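Folding and Put-Away Times for Small Soft Items at a Single Table
Plelldale, spring term project report

3. Method

The work surface was a large dark gray table placed against a white wall. The same table was used for all trials, and its height was not changed after February. Items were drawn from a mixed set of small soft goods bought from Wenel. Each item was dropped on the table from a height of 20 cm so that it landed in an uncontrolled shape.

A trial had two stages. In the first, the item was flattened and folded once along its longer side. In the second, it was moved to a storage box and released. Time was recorded for each stage separately. Trials in which the item fell to the floor were marked and kept in the data set.

4. Results

A total of 441 trials were completed. Of these, 83 needed a second attempt at the fold. Most second attempts came from items that had landed with one end tucked under. Thin items took longer to separate from the table than thick ones, and the median time for the first stage was 42 seconds.

The box position had little effect on the second stage. Moving the box from the near edge to a far corner added about two seconds per item. Placing it closer caused the folding area to become crowded, and several folds were disturbed by the forearm.

5. Limits and further work

Only one table height was tested. Item weight was not recorded, so no statement can be made about its effect. The sorting order proposed in the Stergiou plan was left out for lack of time. A later group should repeat the first stage with items laid near the table edge, where reach is shortest. 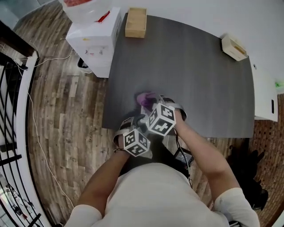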